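Tips for getting a two-armed build to take out the trash

These come out of the bag-handling work at Clurkthorpe, our shared workshop. Hanach is the name of the build. The job is simple to say: open the bin, pull the bag, carry it off. Thin plastic makes it hard, and most of what follows is about thin plastic.

## Start with the lid

Raise the lid first and leave one arm up high while the other goes down into the bin. We tried reaching in with both at once and the lid came down on a wrist joint. Set the lid height as a fixed position in the program, then check it again any time someone moves the bin.

Bin liners cling to the wall of the bin. Pull up slowly for the first few inches, pause, then keep going. A pause of half a second lets air get in under the bag. If you pull in one motion, the whole bin lifts off the floor and you have to start over.

Put something with a little weight in the bag when you test. An empty bag floats and folds in ways a real one doesn't. A capped plastic bottle is enough.

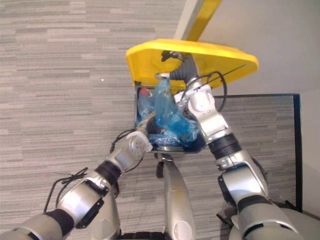 *Both arms at the bin, lid up, with a bottle in the blue bag.*

## Cables

- Leave enough slack at the wrist for a full turn and no more.
- Tie cables to the outer side of the arm. On the inner side they catch the bag.
- Run the arm through its whole range by hand, power off, after any re-tie.
- Replace a tie that has slid. Tightening it again lasts a day at best.

We keep a log of runs. At 2,189 runs we have changed wrist cables 7 times, and most of those were before we moved the ties outward.

## Picking a bag up off the floor

Bags get dropped. Plan for it. A bag on carpet lies nearly flat, and fingers that come straight down tend to press it into the pile and close on nothing. Come in low from the side and let one finger slide under an edge before closing.

Go for loose plastic, away from whatever is inside. If a finger lands on a bottle, the bottle rolls and takes the bag with it. Set the other hand on the far side as a stop.

Carpet is harder than vinyl for this. Stripes also confused our depth readings until we dropped the camera gain. If you have a choice of floor, do your first tests on something plain.

Put tape on the floor for anything that needs to go back to the same spot. Cloth tape frays under chair wheels, so look it over every week and press the corners down.

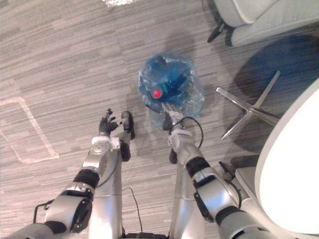
*Blue bag on the carpet, both hands reaching in from the near side.*

## Holding the bag with two grippers

One grip near the top and one near the bottom keeps the bag from swinging. Set the top grip first. The lower one should pinch lightly; its job is to steady the bag, and a hard squeeze there will tear a thin liner at the fold.

Keep the arms close together while carrying. If they drift apart the plastic stretches, goes white along the crease and then splits. We limit the closing force to 30 percent of what the gripper can do, and slow down both arms whenever both are holding.

Cheap liners vary a lot from roll to roll. Buy one kind and stay with it while you tune. We go through Pronder liners, bought in a carton of 2,000, and mark the carton when we open it.

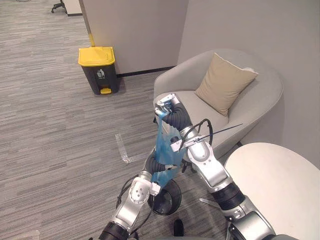

**Can I use rubber fingertips in place of the stock pads?**

Rubber tips work well for the first lift, but they stick to the plastic when it's time to let go. Dust them with a little talc, or use rubber on one finger and keep the smooth pad on the other.

## Letting go and cleaning up

Open the gripper all the way, wait a second, then back off along the same line you came in on. Backing off at an angle drags the bag. Look between the finger and the housing after each set of runs and pull out any plastic with tweezers. Scraps in that gap keep the finger from closing fully, and the force reading will be off without any other sign.

Wipe the pads with a damp cloth. Skip solvent cleaners, which leave some pads tacky.

Anyone near the arms during a run should keep a hand on the stop button and keep their feet out of the path of the grippers.
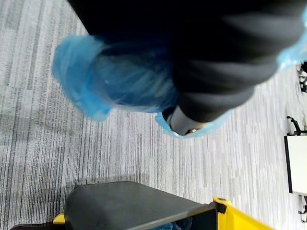

Fitzgerald Greenberg wrote in to say that he gets cleaner releases by giving the wrist a small twist just before the fingers open, a quarter turn or less, and that it works better on heavy bags than on light ones. He also keeps the talc in a salt shaker.

We have tried the twist on Hanach with one bottle in the bag and will add numbers to the log. Before you copy it, check your wrist cable slack again.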